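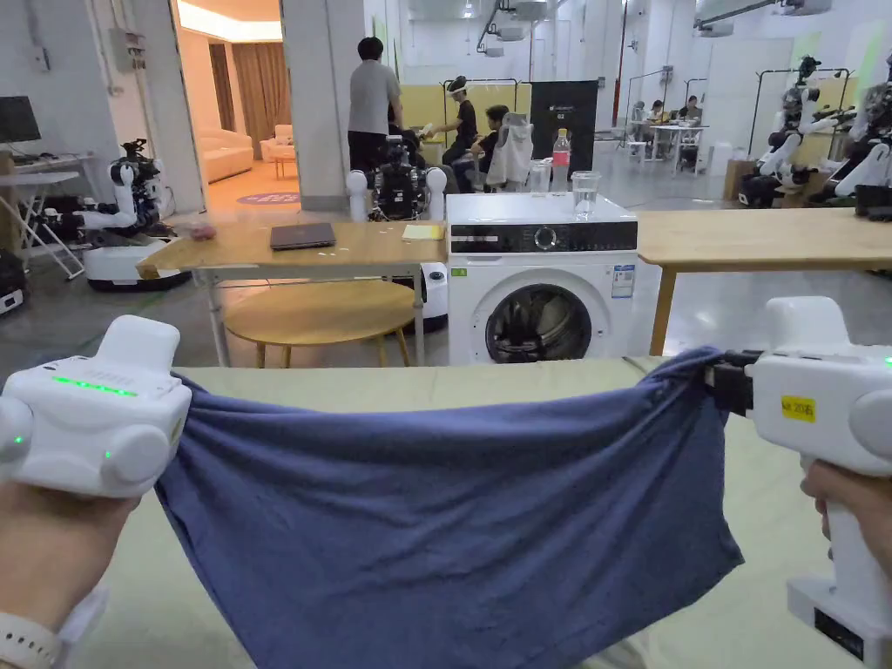
The blue cloth, one gripper in each hand, washing machine behind.

10 October 2021

Went in on a Sunday again. The cloth task is behind and the weekday slots are full, so I took the early one and stayed until after two. More people there than I expected.

The job this week is flattening and folding. You pick up the blue cloth by two corners with the hand grippers, pull it tight, lower it to the table, fold it over once, then fold again the other way. The arms are supposed to learn it from what our hands do. I had 26 good ones by lunch, and 23 of those passed when Jeanie Crichton went through them. The other three she threw out for the same thing, which is that I let the left corner slip and then grabbed it again too fast. She says a regrab is fine if it is slow and clear. A quick one looks like noise and the arm ends up copying a twitch.

The cotton is harder than the towels were in June. A towel has some weight and goes down where you put it. The cotton sags in the middle when you hold it up and then the near edge folds under as it lands, and you have to decide whether to lift and try again or fix it on the table. I did some of each. Jeanie wants both in the set, marked separately, so I wrote R for relift and F for fix next to each number on my sheet. By the end my R's looked like F's and I had to go back over about six of them from memory. Should use a plus and a minus next time.

My right wrist is sore. The trigger on the right gripper takes more of a squeeze than the left one and I notice it after the first hour. I asked if I could swap sides and was told no, they are set up left and right and have to stay that way. Jeanie said to put the elbows in and pull from the shoulders, and that did help with the stretch. It did nothing for the squeezing.

We need 2000 folds before the Getico visit. As of tonight we have a little over 1000, counting everybody's. I don't see how we get there at this rate unless they add a second table. The alternative is to drive more of it by remote, sitting down with the arms doing the picking up, but that is much slower. I tried remote for most of an hour after lunch. You think you are over the corner and you are a finger's width past it. Closing on one layer of cloth and leaving the table alone took me five or six tries each time. By hand it takes one. On the other hand, with remote what you get is what the arm really did, and there is no question later of whether it can reach. The people on the Wondevby project swear by it. They are doing cups, though, and a cup stays put.

Watched one replay before I left. The arm took the first corner very well and then waited. It waited so long I thought it had stopped, then it went and got the second corner and made a decent first fold. Jeanie thinks the wait is me. I always pause there to look for the other corner and the pause is in every recording. So tomorrow's instructions are to look for both corners first and then go. I will try. It is hard to change how you pick up a cloth once someone has told you how you do it.

Next after the single cloth is taking it out of the washer, which means the door as well. I practiced the reach a few times without recording. The grippers are longer than your own hands and I kept knocking the rim with the left one. Will need to stand further back, and maybe a little to one side.

Home by three. Soup, then a nap that went too long. Folded my own laundry this evening and caught myself pinching the corners with two fingers and holding each shirt up tight before putting it down. It came out neater than usual, but it took twice as long.

To do: wrist brace from the drawer. Ask whether the Iltonon booking on Thursday is still on, and if not, ask for the slot. Give Jeanie the corrected sheet before she starts. Call Mom back.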